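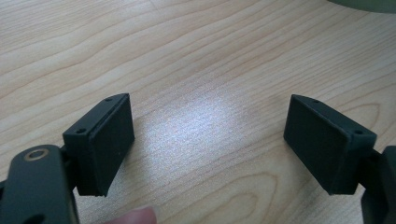

Fig. 4: Pale wooden tabletop with wavy grain.

4. Caring for the finished surface

This section covers cleaning and re-oiling of Comero table tops supplied with the Birhane oil finish. For assembly of the legs and rails, see section 2. Painted tops are not covered by these instructions.

4.1 Routine cleaning

1. Clear the top and brush off loose grit.
2. Wipe along the grain with a damp cotton cloth.
3. Dry at once with a second cloth.

Note: Do not use furniture polish containing silicone. Oil will not take on a surface treated with it.

4.2 Storing the oiling kit

The oil, pads and abrasive sheets are packed separately. Once opened, pads must be kept free of dust. Any clean plastic bag that can be closed is suitable. Keep the oil upright at 18 °C in its own tin, with the lid pressed fully home.

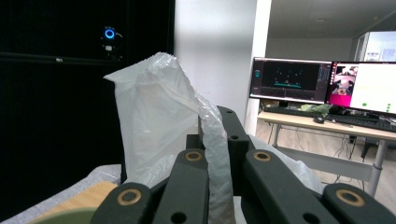

Fig. 5: White translucent plastic bag.

CAUTION: Cloths and pads soaked in oil can heat up and catch fire without a flame. Never put used cloths or pads in a bag or bin while they hold oil. Soak them in water, then lay them flat outdoors until fully dry.

4.3 Re-oiling

Re-oil the top each September, or sooner if water no longer beads on the surface.

1. Sand lightly along the grain using sheet 351. Do not sand across knots.
2. Remove all dust with a dry cloth.
3. Shake the tin and pour a small amount of oil on to a fresh pad.
4. Spread the oil thinly, working from one end to the other.
5. Wait 30 minutes. 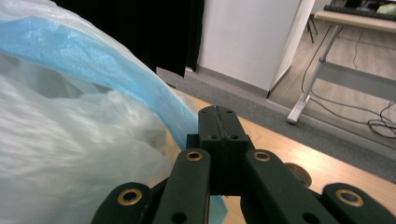

6. Wipe off all remaining oil with a lint-free cloth. Oil left standing will dry to a sticky film.
7. Leave overnight before placing anything on the top.

Note: If the film has already formed, rub it down with fresh oil and repeat step 6.

4.4 Replacement parts

Order oil as part 711 from the Plamov spares desk, giving the code stamped under the rail. Sheets and pads are sold only as a set. For marks deeper than the finish, go to section 5, Repairs.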